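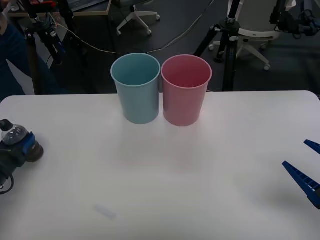
Keep the Plastic Cups

Every few years somebody in my family decides it is time for real glasses. The plastic cups go in a box, the box goes in the garage, and by June the cups are back on the table. I think they should stay there.

A plain plastic cup does its job. It weighs next to nothing, a small child can hold it, and it survives a fall onto tile. Last year I paid for 4 drinking glasses from a kitchen shop called Elari, and 2 of them were gone before the summer ended. The plastic cups we use now were bought for a birthday party when my oldest was in preschool. She is in high school.

Color matters more than people admit. With clear glasses, everyone puts a drink down, forgets which one it was, and gets another. By evening the sink is full. Give one person blue and another person pink and the problem mostly goes away. We had arguments over who got which color for a while. They stopped when we let the kids pick once and keep it.

The usual complaint is that plastic looks cheap when company comes. Maybe so. I have eaten at plenty of tables in Nusthorpe, where I live, and I could not tell you what I drank from at any of them.

The better complaint is waste, and I agree with part of it. Party cups that get used for one afternoon and thrown out are a bad habit. A school picnic here went through almost 200 of them, and I helped carry the bags to the dumpster. But a sturdy cup that gets washed every night for ten years is a different thing, and throwing it out to buy something that looks greener makes no sense to me.

I do keep glasses for wine, and coffee goes in a mug. For water, milk and juice, I will go on using the plastic ones until they crack.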